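Gurkerel: Handling of Thin and Folded Goods with Two Arms
Progress report to Soltura, work package 2
Prepared by Haruna Nishimura, Flellberg site

Summary

The main event of the period was a repeated release fault on the two-arm bench. On eight occasions one gripper stayed closed after it had been told to open, while the opposite arm had already begun its pull. No person was hurt. Two workpieces tore, and one set of finger pads was replaced. Seven of the eight events have been traced to the same cause and a correction is in place. The remaining event is open. The long run planned for September was stopped and restarted, and the delivery of the folding results moves to the next report.

Work carried out before the fault

The bench was moved to the new fingers at the start of the period. The earlier solid fingers held card and stiff foam well enough but left marks on softer goods, and they gave no useful compliance when the two arms disagreed slightly about where the workpiece was. The new ones have a lattice body with ridged pads on the gripping faces. Hand-over trials were run with folded sheet first and cloth afterwards, in the order set out in the work plan.

Grip on folded sheet was acceptable. The sheet tends to narrow where it is pinched, and the control software has to decide whether a narrow strip between the pads is a good hold or the start of a slip. This decision matters to the fault described below.
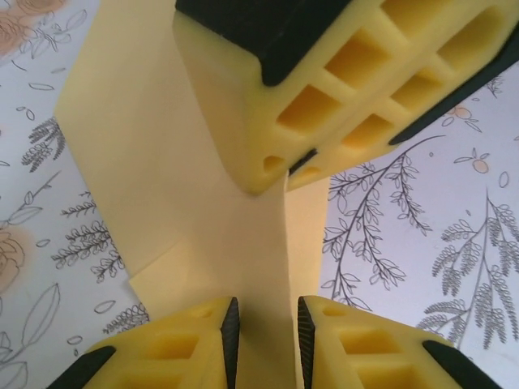 Figure 1. Hold on folded sheet, new fingers, wrist camera view.

The wrist cameras are used for grip checking only. Arm positions come from the joint encoders, and the side camera is kept for the record. Patterned covering is used on the work surface throughout, as agreed in the first review, so that the grip check is not tuned to a plain background.

Description of the fault

A normal hand-over has four stages: the receiving gripper closes, the grip check passes, the giving gripper opens, and the receiving arm moves away. In the fault, the third stage was reported as complete when the giving gripper had not moved. The receiving arm then started its motion with the workpiece held at both ends.

The force limit stopped the motion each time. It was set for collision with a rigid object, however, and a thin workpiece gives way well before that level is reached. The limit therefore protected the arms and did little for the workpiece or the pads.

The first event was put down to a sticking pad, and the pads were cleaned. The second came in the same shift with clean pads. The bench was then taken out of unattended use. It has stayed in attended use up to the time of writing, with one operator at the stop button whenever the arms are powered.

The remaining events were all captured with full logging, which was the purpose of continuing. Hand-overs were run at reduced speed, alternating which arm gave and which received. 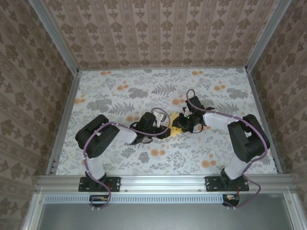
Could the fault have injured an operator?

The arms were at reduced speed in all but the first two events, and the bench rules keep hands outside the walls while the drives are live. The risk assessment has been reissued all the same. It previously treated a gripper that fails to open as a quality matter, and it now treats it as a loss of control of the load. The practical change is that clearing a held workpiece by hand requires both arms to be powered down at the isolator. A software pause is no longer accepted for this.

Cause

Each gripper sends a short status message after a command. The message carries a state (open, closed, moving) and a counter. The bench software compared the state but ignored the counter. When the status line was busy, an old message from the previous opening could be read a second time and taken as confirmation of the new one.

The line became busy after the finger change. The grip check for the new fingers asks for more frequent status from both grippers, and the added traffic was enough to delay some messages past the reading window. The fingers themselves are not at fault. The change was tested on each arm separately, where the traffic is half as heavy and the delay does not appear.

Seven events match this pattern in the logs, with a repeated counter value in every case. The eighth does not. Its counter advanced correctly and the state read open, yet the workpiece was still held. Two explanations are being examined: the opening travel was too small for the thickness of the goods at that point, or a fold had caught on the edge of a pad. The log does not allow us to choose between them. Takeda, who maintain the drive software for the bench, have asked for the motor current trace from that event, and it has been sent.

Cable routing was inspected as part of the same work. The cables run along the arms and loop above the wrists, and a tight loop at full reach was an early suspect. Resistance was measured with the arms moved by hand through their range and no break was found. The clips have been kept as they were.

Correction and tests

The following changes have been made:

The counter is now checked on every status message. A repeated value is discarded and a fresh message is requested.

The receiving arm waits until the giving gripper's measured finger travel has passed a set minimum. A state message alone does not release it.

A second, lower force limit applies during hand-over only — the original limit remains for all other motion.

Status requests from the grip check are spread out in time, so that the two grippers are not asked together.

Tests were made first with the grippers empty, then with cloth. Cloth was chosen for the later runs as the least forgiving of the goods in the plan: it bunches, it lies differently after every release, and part of it can stay under a gripper that has opened correctly. 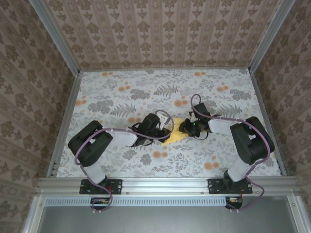 Results to date

The restarted run is set at 3000 hand-overs. The release fault has not come back in the part completed so far. The counter check has rejected stale messages at a steady low rate, which confirms that the original condition still occurs and is now being caught. The lower force limit has tripped several times on cloth. Review of the logs shows the giving gripper open in each of these, with the trip caused by cloth trapped against the work surface. These are counted as handling failures and not as release faults.

Hand-over takes slightly longer with the travel check in place. We do not intend to recover the time during this work package.

Effect on the plan

The folding trials start late and will be reported in the next period. The sheet hand-over results already submitted stand, with the torn workpieces marked as failures. Replacement pads were bought from the consumables line and no change to the budget is requested.

Open actions

Obtain Takeda's reading of the motor current trace for the eighth event.
Repeat the thick-fold case with opening travel recorded at a higher rate.
Complete the restarted run in attended mode.
Submit the revised risk assessment to Soltura before any return to unattended use — written agreement is needed from both sides.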